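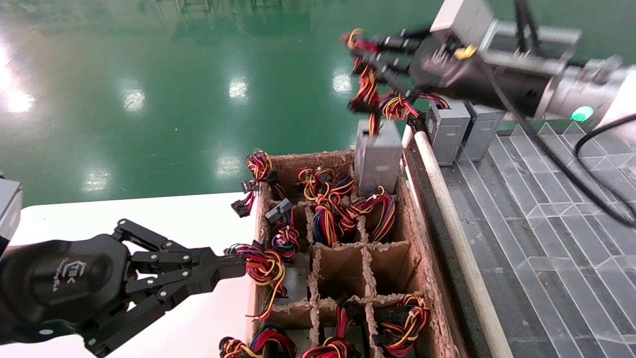
Handard, the mail-order glassware firm in Flimby, is to stop using plastic bubble wrap for its smaller orders from November. Glasses, egg cups and small jars will go out in plain card packaging, and customers will be asked to put it in their ordinary paper recycling. The firm tried several designs over the summer before settling on the oldest one going, a brown cardboard box split into a grid of compartments by cardboard dividers. Each piece sits in its own space with a twist of paper on top.

Annag MacBrayne, who runs dispatch, said the change had been asked for by customers more than anyone else. "We were getting letters about it every week," she said. "People would post the plastic back to us."

The new boxes cost slightly more to buy but take up less room in the store, as they arrive flat. Handard sent out 400 trial parcels to addresses across the north of England and Scotland. It had 103 replies, and most people said their order was easier to unpack than before. A few complained that the dividers were tight and that stemmed glasses were hard to lift out. The slots for those have been made wider.

Larger items, such as the Kandis range of mixing bowls, will stay in their present packaging until spring. Ebbe Vik, the firm's buyer, said no card insert had been found that would hold the heaviest bowl securely. He is waiting for samples from a second supplier.

Customers who collect in person from the Flimby shop can bring used boxes back to the counter, where clean ones will be taken for reuse. They will get 30p off their next purchase for each one returned, up to a limit of five boxes per visit. Boxes with torn bases or damp patches will be recycled.

Handard expects to send out roughly 1000 parcels in the new packaging before Christmas. Postage charges are unchanged. The last orders for Christmas delivery will be listed on the firm's website later in the month.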